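Two hands, one table

Most factories that buy a robot arm spend months choosing the arm and an afternoon choosing what goes on the end of it. Plurevora, which fits out small packing lines, has started doing it the other way round. In August it cleared a bench at its workshop and set up two arms facing each other, each with a different gripper, and gave them the same dull job: sort drinks cans and bits of rubbish into paper cups.

On one side is a two-finger parallel gripper. It opens, it closes, and the control software from Fusteck needs very little telling. The fingers are long and come to a fine point, which suits thin or flat things that a bulkier hand would push along the table. The engineers like it because when it goes wrong they can usually see why. A pick misses, they move the target a little and run it again.

The hand on the other side has several fingers and takes a good deal more setting up. Each grasp has to be taught, and a grasp that works on a can lying down may fail on the same can standing up. The first version of the grasp closed too early and knocked the can over. The second waited too long.

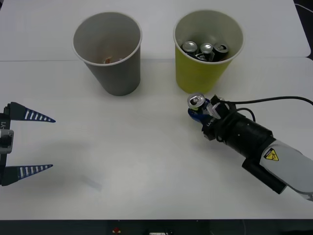
The multi-fingered hand holds a can just in front of the yellow cup, which already has three in it. The two-finger gripper is open at left.

The last can is the hard one. With an empty cup there is plenty of room for error, and either gripper will do. Once the cup fills up, the hand has to bring the can in at an angle and let go without its fingers catching on the ones already there. Curled fingers hold a round can well, but they also take up space around it. The parallel gripper takes up less, though it has only two places to grip and a can may turn between them.

Quintero, a bottling firm that is thinking of buying, asked for speed figures. Plurevora has held off giving any until both sides run on the same controller. At present the hand uses a Pretia unit with its own timing, and the team says a straight race would mostly compare the software.

Cost comes into it too. The simple gripper is cheaper to buy and cheaper to mend, and a spare can be fitted over a tea break. For a line that handles one product all year, Plurevora still recommends it. The many-fingered hand makes more sense where the goods change from week to week and somebody on site is willing to learn how to teach it.

The next round of trials will use softer cups, and the arms will swap grippers halfway through.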